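Unit 6 - Threaded Fasteners and Preload
Handout for the December lab section

6.1 Why bolts are tightened

A bolted joint works by clamping. Turning the nut stretches the bolt a small amount, and the stretched bolt pulls the parts together. The tension left in the bolt after tightening is called preload. If the outside load stays below the clamping force, the parts do not separate and the bolt sees only a small share of each load cycle. A joint with too little preload will slip or open, and the bolt will usually fail in fatigue well before it would fail in plain tension.

6.2 Torque and tension

The short form used in this course is

T = K d F

where T is the applied torque, d is the nominal diameter, F is the preload, and K is the nut factor. K lumps together thread friction, friction under the head, and the wedge action of the thread. Only a small part of the applied torque goes into stretching the bolt. The rest is lost to friction, so a change in lubricant changes the preload even when the wrench setting stays the same.

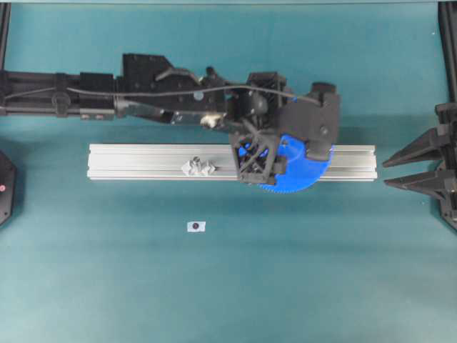 Values of K must match the surface condition of the fastener. Do not use a dry value for an oiled bolt. With K set too high in the calculation, the computed torque is too high and the bolt may yield during assembly.

6.3 Length of engagement

Steel screws in tapped aluminum need more engaged thread than steel in steel. The first few threads carry most of the load - adding length past a certain point does very little. Check stripping of the internal thread separately from tension in the screw.

6.4 Loosening

Most loosening in service comes from sideways slip between the clamped parts. Spring lock washers do little against it. Better options are more preload, a longer bolt for the same diameter, or a thread adhesive. Embedding of rough surfaces also costs preload in the first hours, and short bolts suffer most from it.

6.5 Problems

1. A bolt with d = 5 mm is tightened to F = 200 N. Write T in terms of K, then state what happens to F if K drops by half at the same T.

2. The Helline test joint was set to 200 N and read 173 N the next morning. Find the percent loss and name two likely causes.

3. Repeat problem 2 for the Mallitz joint, which read 59 N from the same starting preload. Is embedding alone a reasonable explanation?

Reading: Imstead course notes, section on joint stiffness. Bring the Han torque tables to lab.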